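Posted Saturday, June 20, 2020

14 shares | 9 comments

Bring back the boring save file

I lost a farm in April. Not a real one, obviously, but I'd put 91 hours into it on my old PC, and one morning I clicked Continue and the game very cheerfully asked me whether I'd like to name my character. No warning, no backup, no little list of older saves to scroll back through. Just a fresh start screen with the nice flute music playing.

The game was Plomley, for anyone wondering, and I still like it a lot. I'm not here to have a go at the people who made it. But it does what so many games do these days, which is keep one save, in one slot, written over whenever it feels like it. You get a tiny spinning icon in the corner and you're expected to trust it.

I grew up with save slots. Proper ones, ten or twenty of them, with the date and the place name and a blurry thumbnail. My cousin Loredana used to fill every slot in Griston before the second castle (she saved before talking to anyone at all, even the baker) and I used to laugh at her for it. I've stopped laughing. She could go back to any afternoon of that game and try something daft, and I think she saw twice as much of it as I did.

The usual argument for the single autosave is that choices should matter. If you can wind back, the thinking goes, there's no weight to anything. I do get that, and in a horror game or a short story game I'm all for it. But a farm? A city builder? A football manager with 68 clubs in it? I'm an adult with a job and a cat that walks on the keyboard. Let me decide how much weight I want in my evening.

Then there's the cloud, which was meant to fix all this and in my case just copied the empty file over the good one — very quickly and efficiently. I wrote to support and got a kind reply from someone called Thomas, who said there was nothing on their side to restore. He offered me 3000 coins for the in-game shop. I spent them on fences.
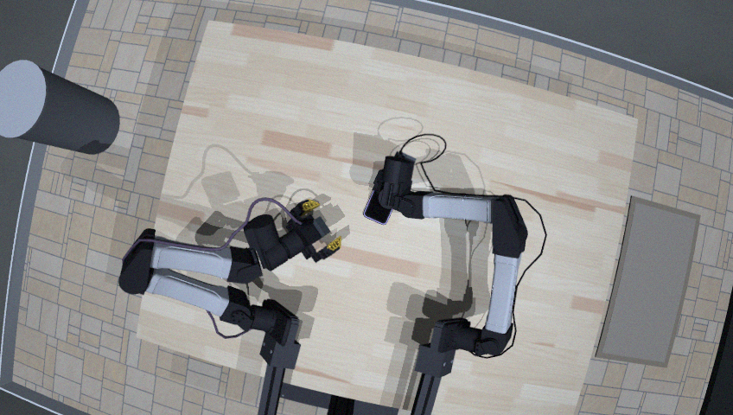
My other grumble is about building games, where a single save really does the most damage. I've been playing Kevatitz in the evenings, and half the pleasure of it is fiddling with how things look. Take a wooden tabletop like this one, mostly cream and light beige strips with pinkish and reddish bits dotted through it. I could lose a whole night to that sort of thing, swapping one reddish strip for a pale one, hating it, wanting the old version back. With slots you just load the earlier one. With one autosave you're trying to remember where the salmon-brown piece used to go, and you never quite get it right.

My friend Loïc reckons I should copy the save folder to a memory stick every Sunday like he does. And fine, I do now. But he plays on a PC and knows which hidden folder to look in. My mum plays on a tablet and she's got no chance.

So here's what I'd like, and I don't think it's much. Keep the autosave, it's handy! Keep the last five of them while you're at it. Give me a button that says Save As, even if it's buried three menus deep under the subtitles. And if the file can't be read, please tell me so before you start the flute music.

I've started the farm again, by the way. I've called it Fontana this time and put the chickens on the other side of the river, where they're much happier.

Comments (9)

Get new posts by email. Enter your address to subscribe to our newsletter. You can unsubscribe at any time.

This site uses cookies. By carrying on browsing you agree to our use of them. Accept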